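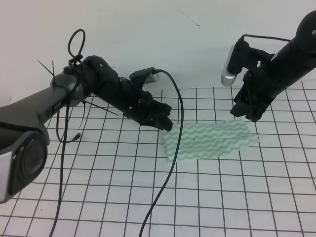
Figure 7.1 Two-arm cell with a gridded work surface and a cloth test piece. Each wrist carries its own camera.

Chapter 7
Budgeting for a Two-Arm Work Cell

The quoted price of a robot arm is seldom the largest error in an equipment budget. The larger errors come from items that appear on no single quote: brackets, cables, spare fingers, the table, and the hours spent fitting them together. This chapter sets out a method for finding those items before a purchase order is signed.

Figure 7.1 shows a cell of modest size. The arms and grippers would be entered on the first page of any estimate. The cameras might be entered on the second. The loops of cable at the left wrist, and the zip ties that hold them, are often not entered at all — yet a cable that hangs across the work area has to be rerouted, and the labor is charged to someone.

7.1 Sorting the costs

We divide costs into purchase, fitting, and upkeep. Purchase covers goods delivered by an outside supplier. Fitting covers all work done between delivery and the first accepted task. Upkeep covers parts and labor for the planned life of the cell.

The Nevdale plant, which serves as the running case in this chapter, budgeted 200 hours of fitting for its first cell and logged 661. Most of the overrun was traced to cable routing and to camera brackets that were redesigned after the arms had been mounted. The bracket drawings from Brilen were revised in April, when the purchase budget was already closed.

7.2 Spares and lead times

A part should be stocked when the cost of waiting for it exceeds the cost of holding it. Gripper fingers and camera cables usually meet this test; complete arms usually do not. Nevdale's spares list ran to 89 lines, of which 10 accounted for about half the value. Table 7.1 gives these lines with the lead times quoted by Karaca in January 2018. Section 7.3 uses the same table to set reorder points.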